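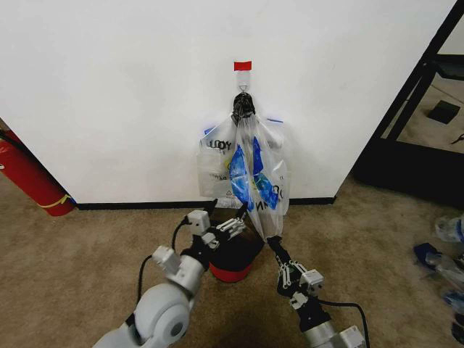

Section 3. Placement and First Use

Read this section before connecting the Kikora 226 dehumidifier to the power supply. Keep the manual with the appliance. If the appliance is given to another household, the manual must go with it.

3.1 Before You Begin

The appliance must remain upright for 14 hours after delivery and after any move in which it was laid on its side. During this time the oil in the compressor returns to its proper level. Do not switch the appliance on to check it before the period has ended.

Confirm that the carton contains the appliance, the water tank (fitted), the drain hose, the hose adapter, and the Tveit dust filter in its sealed sleeve. The filter is not fitted at the factory. If a part is missing, contact the store where the appliance was purchased.

CAUTION: Do not lift the appliance by the tank recess. Use the side grips only.

3.2 Choosing a Location

1. Select a level floor. Hard floors and low-pile carpet are suitable. On deep-pile carpet, place a rigid board under the casters.

2. Leave a clear space of 2 feet on the air intake side and on the air outlet side. The remaining sides may stand closer to furniture.

3. Keep the appliance away from radiators, stoves, and direct sunlight. Heat near the intake causes a false humidity reading.

4. Close exterior doors and windows in the room. Interior doors may be left open if the connected rooms are also to be dried, although drying will take longer.

5. Make sure the power cord reaches a wall outlet without being stretched. Extension cords and power strips must not be used.

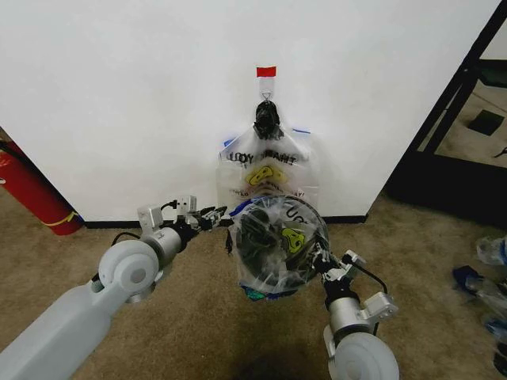 The rear intake grille draws air at floor level, and light materials near it can be pulled against the slats. Curtains should be tied back or shortened, and loose papers should be removed from low shelves on that side. Check the wall as well as the floor: a thin plastic bag hung from an adhesive hook, with its lower part draping down toward the floor, is light enough to be drawn to the grille and must be moved to another wall or hung on the far side of the room. The same applies to garment covers and packing film. A blocked grille will cause the appliance to stop and show code F2.

NOTE: Code F2 clears when the grille is free and the appliance has been switched off and on again.

3.3 Fitting the Filter

1. Make sure the plug is not connected.
2. Press the two tabs at the top of the rear grille and tilt the grille toward you.
3. Remove the filter from its sleeve and slide it into the guide with the printed arrow pointing into the appliance.
4. Close the grille until both tabs click.

Used filters may be rinsed in cool water and must be fully dry before they are put back. Replace the filter if the mesh is torn.

3.4 Connecting the Drain Hose (Optional)

The appliance may be drained into the tank or through the hose. For use in a basement, or in any room that is not visited daily, the hose is recommended.

1. Remove the rubber plug from the drain port and store it inside the filter compartment.
2. Screw the adapter onto the port by hand. Do not use pliers.
3. Push the hose over the adapter as far as it will go.
4. Lead the open end to a floor drain. The hose must slope downward along its full length, with no loops or raised sections.

CAUTION: Do not use hose drainage in a room where the temperature may fall below freezing.

3.5 First Start

1. Insert the plug and press Power. The display shows the current humidity of the room.
2. Press Mode until Auto is lit.
3. Set the target humidity with the arrow buttons. The setting is stored after 3 seconds.
4. Listen for the compressor. A short hum followed by a steady low sound is normal.

In damp rooms the appliance may run without a pause on the first day. Little water may collect in a cool room, and frost may form on the coil. The automatic defrost cycle will remove it; the fan continues to run during this cycle and the Defrost light stays on.

If the Tank light flashes when the tank is empty, remove the tank and check that the float moves freely. If the light continues to flash, unplug the appliance and contact the Odico service center in Zakthorpe. Have the serial number ready. The number is printed on the label under the tank.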